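4. Recogida de demostraciones

4.1. Entornos y prendas

Las demostraciones del conjunto Ustura se grabaron en viviendas amuebladas y no en una mesa de laboratorio. En un trabajo anterior habíamos entrenado la política Dinitz con prendas colocadas sobre un tablero liso, y el rendimiento caía en cuanto la superficie cedía bajo los dedos de la pinza o tenía una textura parecida a la de la tela. Por ese motivo, la recogida que describimos en esta sección se hizo en 5 viviendas, sobre camas, sofás, alfombras y butacas, con los muebles en el sitio en que estaban.

Las prendas proceden de un lote de ropa usada. Se dividieron en 8 categorías según su forma general (camiseta, pantalón corto, pantalón largo, toalla, etc.), sin tener en cuenta la talla. Dentro de cada categoría se buscó variedad de tejido, color y acabado. Se incluyeron a propósito prendas del mismo color en una misma sesión, para que el modelo no pudiera separar los objetos solo por el tono. Esta condición resultó más difícil de lo previsto en las anotaciones posteriores: cuando dos prendas del mismo color se tocan, los anotadores discrepan a menudo sobre dónde termina una y empieza la otra. En la versión final se conservan ambas anotaciones y el desacuerdo queda registrado como un campo aparte.

4.2. Plataforma y control

La plataforma consta de dos brazos con pinzas de dos dedos, montados sobre una base móvil, y de una cámara situada a la altura de la cabeza. Los brazos se manejan por teleoperación, mediante un par de brazos guía de la misma cinemática. El operador permanece detrás de la base y trabaja con la imagen de la cámara en una pantalla. En las primeras pruebas se le permitía mirar directamente la escena, pero las trayectorias obtenidas así contenían correcciones que no se podían explicar con la información disponible en la imagen, y se descartaron.

Las posiciones articulares, la apertura de cada pinza y las imágenes se guardan con una marca temporal común. La sincronización se hace con el programa Pramar, desarrollado en nuestro grupo por Gilang Liew. No se registra fuerza. Las pinzas carecen de sensor en la punta y la corriente de los motores resultó demasiado ruidosa para distinguir una capa de tela de dos.

La altura de la base se ajusta al empezar cada sesión y no se vuelve a tocar hasta el final. En los sofás de asiento bajo esto obliga a trabajar con los codos muy extendidos, y las grabaciones correspondientes muestran movimientos más lentos al acercarse al respaldo. No las hemos filtrado.

4.3. Protocolo

Cada episodio empieza con las prendas en una configuración inicial y con las pinzas abiertas, sin contacto. Se usaron 2 tipos de configuración. En la primera, el asistente deja caer la prenda desde la altura del hombro y no la corrige. En la segunda, la prenda se coloca doblada de manera imprecisa, con los bordes sin alinear, como punto de partida para un desdoblado. Ambas pueden aparecer juntas en un mismo episodio cuando hay más de una prenda, como en la figura 3, donde un pantalón corto rojo arrugado queda delante de la pinza izquierda y otra prenda roja, plegada, está más atrás y a la derecha.

El operador recibe la instrucción en forma de frase corta («extiende el pantalón», «aparta la prenda doblada») y decide por su cuenta con qué brazo empieza. Al principio quisimos fijar también este orden. Anjani Subramaniam, responsable de las sesiones en Gunawan, propuso dejarlo libre después de comprobar que los operadores cruzaban los brazos de forma poco natural para cumplirlo. El cambio se aplicó a todas las viviendas y los episodios anteriores se repitieron.

Un episodio se da por terminado cuando el operador retira ambas pinzas y pulsa el pedal. También se guarda si se interrumpe por un enganche, por la caída de la prenda al suelo o por una parada de seguridad, con la etiqueta correspondiente. Los episodios interrumpidos no se usan para el entrenamiento por imitación, aunque sí para el detector de fallos de la sección 6.

Participaron 9 operadores, todos con una sesión previa de práctica cuyos datos no forman parte del conjunto. Las diferencias entre ellos son apreciables. Algunos pellizcan la tela por la cintura o por el dobladillo y tiran hacia sí; otros introducen un dedo por debajo y levantan antes de cerrar. El segundo modo falla más en superficies blandas – el dedo se hunde en el cojín y arrastra la tapicería –, pero cuando funciona deja la prenda mejor extendida. Mantuvimos los dos estilos, identificados por operador, y en la sección 5 se compara el efecto de entrenar con uno solo.

4.4. Revisión

Urszula Dudek y Kyung-hwa Hong revisaron los episodios por separado. Para cada uno anotaron si la instrucción se había cumplido, el instante del primer contacto con la tela y la parte de la prenda que se agarraba. Las etiquetas de zona son cintura, dobladillo, costura lateral, manga, cuello y superficie. Esta última se reserva para los agarres en mitad de la tela, lejos de cualquier borde, y reúne casi todos los casos en los que las revisoras no coincidieron.

Las costuras, franjas y ribetes de color contrastado ayudan a los anotadores a seguir el borde de una prenda arrugada. Es probable que ayuden también al modelo, y que parte de la mejora que observamos en ropa deportiva se deba a ellos. Para medirlo hemos separado un subconjunto de evaluación con prendas lisas de un solo color, sin ribetes ni etiquetas visibles, grabado por Tín Ung con el mismo protocolo.

Figura 3. Dos prendas rojas sobre el asiento de un sofá gris, con las dos pinzas abiertas. La cintura del pantalón corto, blanca con rayas rojas finas, queda junto a las puntas de la pinza izquierda.
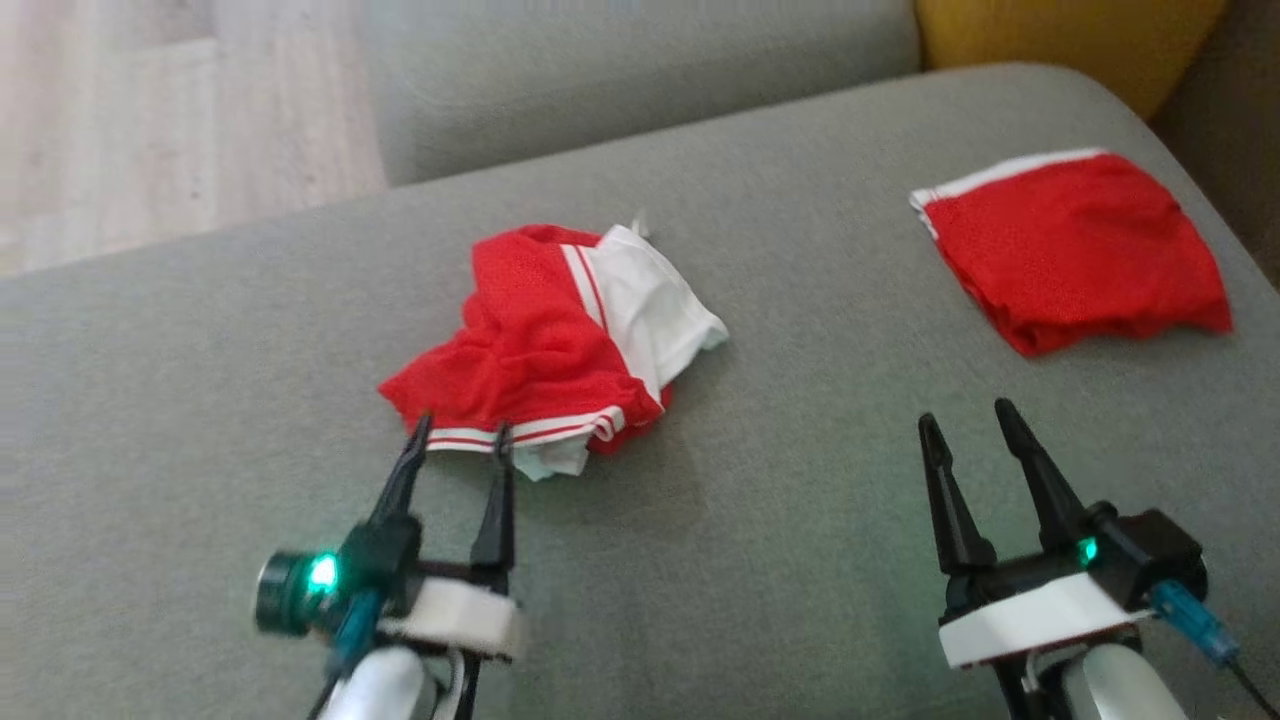

Las prendas de ese subconjunto no aparecen en ningún episodio de entrenamiento. Los muebles sí se repiten, de modo que los resultados miden la generalización a ropa nueva en superficies conocidas; el caso inverso, ropa conocida en una vivienda nueva, se trata en la sección 5.3.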